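Notebook – strip dipping, sim side
May, started 9:40 in the morning

Okay, picking up from the last entry, which I left in a sorry state (half a sentence about glass and a coffee ring). The question is still the same one: if we train the dipping policy on rendered scenes only, how much of the trouble comes from the glass and how much comes from the strip being such a thin, silly object? I keep mixing the two up when I talk about it at lunch, so this entry is me trying to pull them apart.

Quick reminder for anybody reading over my shoulder. The task is "dip the test strip in the cup and hold it there." The policy gets the camera view and the joint state, and it puts out small wrist moves. The scene generator is Ondemitz, the policy code is Bollaner, and the thing that scores each episode is Brukell. I'm writing the names down because last time I called all three "the pipeline" and then couldn't work out which one I was mad at.

What I ran overnight

Two sets. Set A has 2,122 episodes and Set B has 2,601. I wanted them equal, but Set A stopped early when the disk filled up with depth images I never asked for (my fault, the flag was left on from the drawer work). I thought about trimming B down to match and decided to leave it. The scores are rates anyway, and I'd rather have the extra episodes than a tidy table.

Set A: cup alone on the table, no other glassware.
Set B: cup plus one more clear vessel close by, random side, random gap, with the gap allowed to get really small.

Everything else is shared between the sets – same arm, same strip model, same table and wall textures, same lighting draws. I checked the config diff twice this time! The only lines that differ are the distractor block and the output folder.

Both sets start with the strip already in the gripper. Picking it up is a whole other headache and it's not going in this entry.

How success gets counted

Brukell calls an episode good when all 3 of these hold at the final step:

1. The bottom of the pad is below the rim plane of the cup.
2. The strip is still between the fingers.
3. The cup hasn't shifted from its start pose by more than the tolerance.

It reads all of that straight from simulator state, so it never gets fooled by looks. I, on the other hand, get fooled by looks constantly. I spent a good chunk of the morning stepping through final renders by hand, and my first guess at pass or fail was wrong more often than I'd like to put in writing. Dark liquid in a clear cup on a dark table is just mean. You lose the surface line completely and all you have left to go on is the bright edge of the rim.

Which got me wondering whether the policy is in the same boat, and whether it's really steering off the rim highlight and nothing else. More on that below.

The close-gap case

This is the kind of setup from Set B that I care most about. The wine glass stands just behind and to the left of the cup, with the outlines nearly touching, and the arm reaches in from the left with the wrist pointed straight down. The strip leans a little to the right on its way in, with the blue band right under the fingertips and the pad down below the rim. 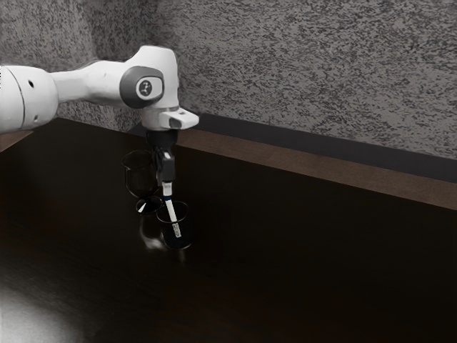 Notes from stepping through the close-gap episodes

- The lean. I see it over and over. The wrist comes in straight and the strip tips away from the second glass. At first I blamed the grasp offset (Ondemitz jitters the strip angle in the fingers at reset), but I plotted reset angle against final angle and it's a mushy cloud. So some of the lean is coming from what the wrist does on the way down, some from the jitter, and I can't split them with the logs I have. Need to save the strip pose at every step, and right now I only save the first and last. Dumb.

- Wrong vessel. I pulled out 168 episodes from Set B where the tip ended up over the other glass instead of the cup. That's the headline for me. There are none in Set A, obviously, seeing as there's nothing else to go for. When I sort them by gap, they bunch up hard at the small end. When I sort them by which side the distractor is on, they bunch up on the side the arm comes in from. So it looks like the policy grabs on to the first rim it meets. I'd call that a decent hint and no more than that for now.

- Hovering. A different failure, and I had it lumped in with the wrong-vessel ones until this morning. The tip gets to the right spot over the right cup and then just hangs there above the rim until time runs out. It shows up in both sets, so it can't be the distractor's doing. My hunch is that the policy can't tell how high the rim is when the front and back edges of that ellipse get squashed together at low camera angles. Easy to test: plot hover rate against camera pitch. Haven't done it yet. Doing it after lunch.

- Bumping the cup. Less of this than I feared. The fingers are closed and narrow, so there's not much to hit with. Where it does happen, it's usually the strip itself catching the rim and dragging. Our strip is modeled as a stiff body, and a real one would bend, so I wouldn't read much into the bump numbers either way.

After lunch – camera pitch and hovering

Did the plot. Hover rate climbs as the camera gets lower, in both sets, and the two curves sit nearly on top of each other. I'm pretty happy with that one! It means hovering is a height-reading problem that lives apart from the second glass, and I can stop arguing with myself about it.

I also tried the cheap rim test. I took the trained policy, left the weights alone, and killed the highlights on the glass by dropping the specular term to zero. The cup is still there in the physics, it just barely shows. I expected it to fall apart and it mostly did: the wrist drifts down toward the middle of the table and stops wherever it feels like. Then I put the highlights back and took away the dark liquid instead, and it hardly minded at all. So yes, rim highlights, same as me squinting at the screen. I guess we deserve each other.

One caution on this before somebody quotes it at me. Turning off specular changes the table too, because the polished top loses its reflections, including the soft pale one that the glassware throws. I can't say the policy doesn't use those reflections. A fair test would kill highlights on the glass only and keep the table as it is. Ondemitz can do per-object materials, I just didn't feel like writing the override at two in the afternoon. Put it on the list.

Texture worry

The speckled wall. I picked that texture because it was busy and I figured busy was good for robustness. Now I'm less sure. The dark tabletop takes up most of the view in a lot of the draws, and the speckle sits up behind the arm where the cup never is, so the policy may have picked up a free rule along the lines of "speckle means not the cup." I want a batch with the textures swapped, speckle on the table and plain dark on the wall. If the dip rate tanks, we've been fooling ourselves. If it holds, great, one less thing.

Related: the shadows. The arm throws hardly anything you'd notice on the table in the dark lighting draws. On a real bench with overhead lights you'd get a nice fat shadow sliding toward the cup, and the policy has barely met one. I should push the light range up and see. This one bothers me more than the wall does, to be frank, and I keep putting it off because brighter scenes render slower on the Mbwambo machine.

To do, in the order I'll probably really do it

1. Log strip pose every step. Ten-minute change, no excuses.
2. Turn OFF the depth flag. Check it. Check it again.
3. Rerun the close-gap part of Set B with the camera range shifted up, same seeds.
4. Glass-only highlight override, then repeat the rim test.
5. Texture swap batch.
6. Brighter lights with proper shadows, overnight.
7. Go back through the 168 and tag approach side by hand for the ones where the script said "unclear." (Tea and headphones job.)

Small thing for whoever touches the Bollaner config next: the distractor gap is measured from foot to foot, and for a wine glass that's pretty misleading, what with the bowl being a different width from the foot. Two vessels can have a perfectly respectable gap at the table and still overlap in the camera view. I've added a second column to the results file with the gap between outlines as seen from the camera. Use that one for plots. The old column is still there so the old scripts don't break.

5:15 – reran item 3 with a small batch just to see that it starts. It starts. Logs look sane, strip pose is in there at every step, and there are no depth images in the folder. Leaving the full run going tonight.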